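Room walkthrough checklist – Flandside unit, upper room
Site: Ellwood
Date: Mar 14, 2025
Form 29, general safety. OK / FIX / N/A, comments after each.

1. Exits and door clear – OK
Door opens all the way. Sign still says Herar, needs changing.

2. Window and blinds – OK
Good daylight. Roller blind on back wall hangs fine, gap down the middle between the two panels. No complaint, just glare on screens in the afternoon.

3. Fans – FIX
Standing fans. Grilles on. Keep them back from the walkway and dont park one right behind a monitor. Tag test due August.

4. Drinks near electronics – FIX
Soda bottle right by the monitor. Cap on, still too close. Same comment as last time.
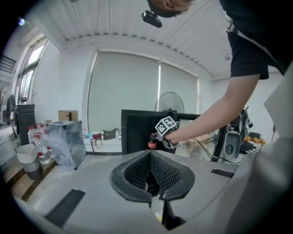
Move drinks to the side table or the fridge, pls. Last spill cost us 300 and a week waiting on parts.

5. Storage – OK w/ comment
Gray bin by the window has a plastic bag draped over it. Bag goes in the trash or inside the bin. Cardboard box on shelf ok for now – nothing heavy up there.

6. Floor, trip hazards – FIX, priority
Worst item today. Power strip on the floor in a tangle of white and black wires, more black cables running across from the fan. Bag with straps on the floor too, sheet of paper next to it. Marble floor, paper slides. Clothes in a pile – hooks are by the door, use them.

7. Display fridge – FIX
Glass door was standing open. Close it. Wire shelves nearly empty anyway, a few small things in the middle.

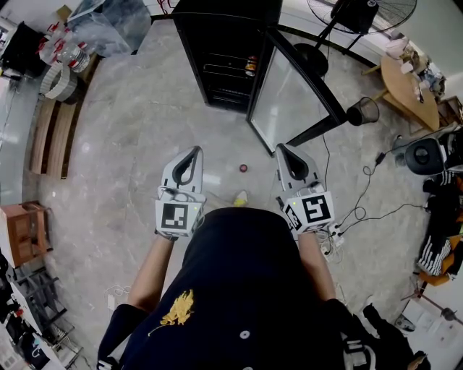
8. Trash – OK
Mesh wastebasket next to fridge door. Move it over so the door can swing freely.

9. Table – FIX
Light wood one. Papers and small stuff all over. Clear at end of day

10. Extinguisher – OK
Gauge in green, tag signed.

11. First aid kit – FIX
Short on bandages, order from Park with the next supply run.

Follow up: items 4 and 6 within 3 days, the rest within 4 weeks. Cable covers are in the Ellwood storeroom, bottom shelf, sign them out befor taking.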